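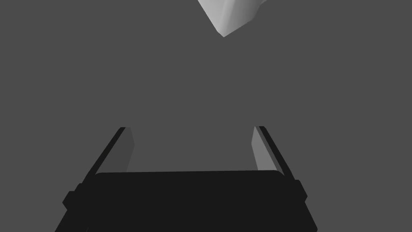 Setting up a wrist camera in a simulated cell is one of those jobs I used to leave for last, and I paid for it every time. If you have downloaded the two-arm Urondale cell and got it running, please do this part before you teach either arm a single move! With the jaws open, the wrist view should give you both gray pads facing each other with plain background between them, and whatever you are heading for (in my case the pale faceted piece up at the top) should sit near the line that runs midway between the fingers. Mine is still a long way past the fingertips at this point, and that's a good distance to check from.

What you need

The cell file, the Firkamden viewer, and a quiet hour or so. I keep a paper notebook beside the keyboard as well, because the offsets are easy to mix up once you have two arms going.

Step 1. Open the jaws and park the arm

Load the cell, choose one arm and send it to its park pose. Open the gripper all the way. If the pads look lopsided, don't worry yet. One pad often shows more of its inner face than the other, and a small difference like that can simply be the angle of the camera.

Step 2. Set the camera offset

Open the wrist settings and type 14 in the tilt box, then 400 in the focal box. Those are my numbers, and yours may drift a little if you have changed the mount. Nudge the tilt one step at a time until the palm of the gripper fills the bottom of the view and the fingertips stay below the middle. Save after every nudge (I lost a whole evening's work in January by not doing that).

Step 3. Check both arms from the room camera

Now switch to the room view. You want to see both grippers at once, along with the near part of the white table.
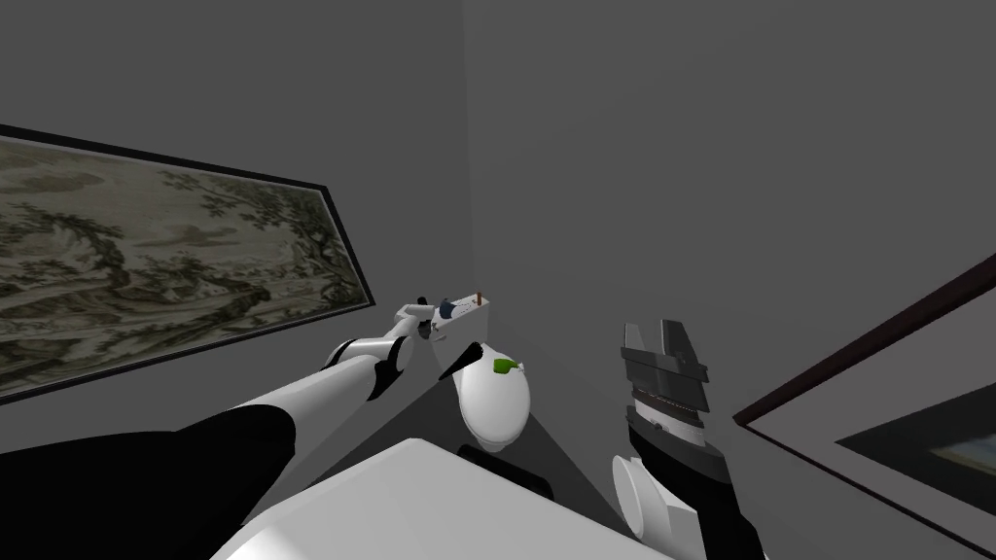
Room view with the left arm reaching in and the right gripper pointing up.

Take your time here and turn the view if one arm hides the other. I like to keep one gripper pointing straight up while I work on its partner, so I can tell at a glance which one I'm adjusting.

Step 4. Run the slow test

Set the speed to 13 and run the short approach path. Watch the wrist view the whole way. If the target slides off to one side, stop, go back to Step 2 and change the offset by a single step. My friend Gemma Testa prefers to fix the path instead, and we have argued about it over more than one coffee, but I still say fix the camera first.

Once the approach runs clean, copy the settings file under a new name and repeat everything for the second arm.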